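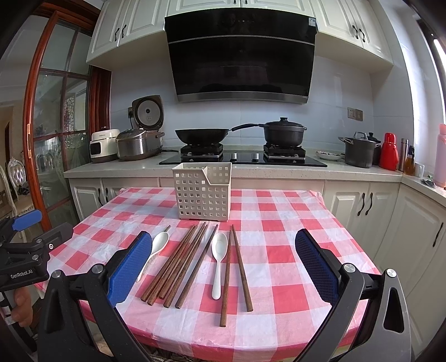
White caddy, soup spoons and chopsticks on the checked cloth

From: Xiuying Qian
To: Trurnden Supper Club list
Date: May 25, 2026
Subject: Re: Where do we keep the chopsticks?

Hello everyone,

I have been wanting to reply to Junhao all week and only now got a cup of tea and a quiet half hour, so forgive the length!

Junhao Yuan wrote:

> Hi all, a small grumble from the washing-up end of the table.
> After the last two suppers the chopsticks went back in the long
> drawer with the ladles, and I spent ages fishing for pairs. Could
> we have one place for them that everyone can see? I don't mind
> what it is. A jar would do, though the tall jar we had at Vudden
> Road fell over every time somebody took a spoon out.
> Also, are the soup spoons meant to live with the bowls or with
> the cutlery? I have found them in both.
> Junhao

Yes to one place, and yes to it being on the table where people can reach it. The photo at the top has my suggestion in it, the white plastic caddy standing at the back. It's a plain rectangular basket, open at the top, with rows of little square holes in the sides. I love the holes. Chopsticks that go into a closed jar even slightly damp come out smelling of cupboard, and in a basket like this the air gets at them. It has a good flat bottom too, so I don't expect a repeat of Vudden Road.

I'd like the soup spoons to go in with the chopsticks. I know some of you stack them inside the bowls (my mother did, and very pretty it looked) but ours are ceramic, and every chip I have found on a bowl rim was exactly where a spoon would knock it. Bowl of the spoon upwards, handle down, and put them in gently, please, one at a time. I'd keep them to one end of the caddy and give the chopsticks the other, so that the wood isn't forever rattling against the china.

Now the chopsticks themselves. The dark brown wooden ones are my favourites by a mile! The square shafts don't roll off the table, and they grip a slippery noodle far better than the shiny lacquered set we had before. They have paler ends, so it's easy to stand them all the same way up. There are seven on the cloth in the picture, which makes three pairs and a bachelor. If anybody has the eighth at home, in a lunch bag or a coat pocket, please bring it along and we'll say no more about it.

A few words on washing, as two people asked me at the last supper. Warm water, a drop of washing-up liquid, rub each one along its length, rinse, dry with a cloth. Please don't leave them soaking in the bowl while you see to the pans. I did that all one winter with a set of my own and they went furry at the tips. Twice a year I wipe ours with a very little food-safe oil and leave them overnight on kitchen paper. I last did it in October, so they are overdue, and I'd be glad of company.

Tanner asked whether we should buy a second caddy for the forks and dessert spoons. I'd say wait and see how we get on with one. The Momotura evening is our biggest table of the year and will soon show us if we're short of space. For that night I'd put the caddy in the middle and let people help themselves, instead of laying every place beforehand. It saves a good deal of fuss, and children love choosing their own.

The red and white cloth can stay on, I think. It washes beautifully and cheers up the whole kitchen. If soy sauce gets on it, dab it with cold water straight away and leave the rest to me.

So, Junhao, does that suit you at the sink? And can someone who is good with labels write a small one for the caddy? My handwriting isn't up to it.

Warm wishes,
Xiuying

--
Trurnden Supper Club mailing list
To stop receiving these messages, reply with "leave" in the subject line.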